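Turnham College entrance test: paid the fee but no result showing

Posted by Nuwan Hettiarachchi

Hi all, I sat the Turnham entrance test in October and paid the $176 result fee on Thursday at my bank. The portal still says "payment pending" and won't let me print my slip! I've got the receipt with the reference number on it. Do I have to pay again? My cousin reckons yes but I'm not keen (I'm a student, I'm broke).

Chaminda Akanda

Don't pay twice! Mine was stuck for two days last year and I nearly did the same thing. Log in, go to Payments, then hit "Requery" and type in the reference from your receipt, no spaces. If it goes green, log out and back in and the result link should be under your name. 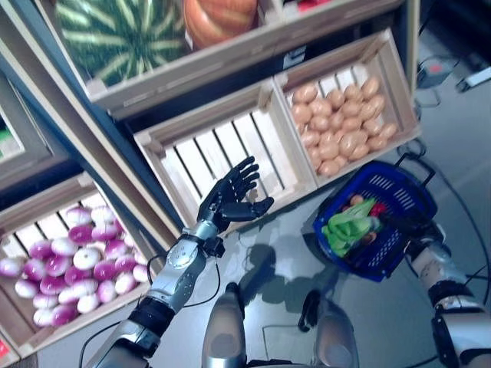 Akari

Same thing happened to me, ended up emailing admissions with a scan of the receipt and they fixed it by arvo tea. Put your candidate number in the subject line. Also check the name on the receipt matches your enrolment, mine had my middle name missing.

Banano

mine worked after I cleared the browser. got 523 out of 600, does anyone know the cut-off for nursing??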